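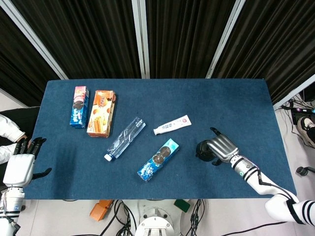 4. Laying the dance floor (Kolitent roll-out vinyl)

Read all of section 4 before you unroll anything. The vinyl goes over the Inskip sprung panels, never straight onto concrete, and never onto carpet. Felt-type carpet like the dark blue stuff on the table is fine for props and the sound desk, no good under dancers – it creeps, and pointe shoes will find every ripple. Strip it off the stage first, tape residue too.

4.1 Before you start
Heating on the night before if the hall's been shut up. Cold vinyl won't lie flat.
Sweep. Then dry mop. Then sweep again.
Four people minimum for the long rolls. Two on the tube, two walking the edges.

4.2 Laying
1. Mark centre line in chalk, front to back.
2. Start upstage. Rolls run side to side, grey face up for ballet, black for everything else.
3. Unroll slowly, let it find it's own line. Don't kick it.
4. Leave to relax for 190 minutes. Longer in December if you're touring somewhere cold.
5. Butt the next roll up close, no overlap. Gap of a coin's thickness is OK.
6. Tape the joins with Wavov floor tape, matching colour. Centre out to the wings, press down with a dry cloth.
7. Tape the outside edge last.

CAUTION: Don't stretch the tape. It'll shrink back under the lights and lift the corners.

CAUTION: No rosin on the vinyl. Rosin box stays in the wings, on its own mat. If a company insists, ring Rakiya Afolabi before they open it.

Note: max load is 200 kg per panel. Piano goes on the apron, not the sprung area. Same for the scissor lift, wheels up on boards or no.

4.3 Checking
Walk it in socks. Whole floor, then the joins again. Any click or bounce that sounds hollow, pull the tape and reseat the panel underneith. Let the dancers mark through at half speed before a full class.

4.4 Cleaning
Veston neutral cleaner only, one capful per bucket. Damp mop, not wet. No methylated spirits, takes the finish right off.

Floor is good for up to 1,000 hours of class and performance before the top coat needs looking at. Log the hours. Book is with Hamish Brunton at stage door.

Taking up and storing: see section 5.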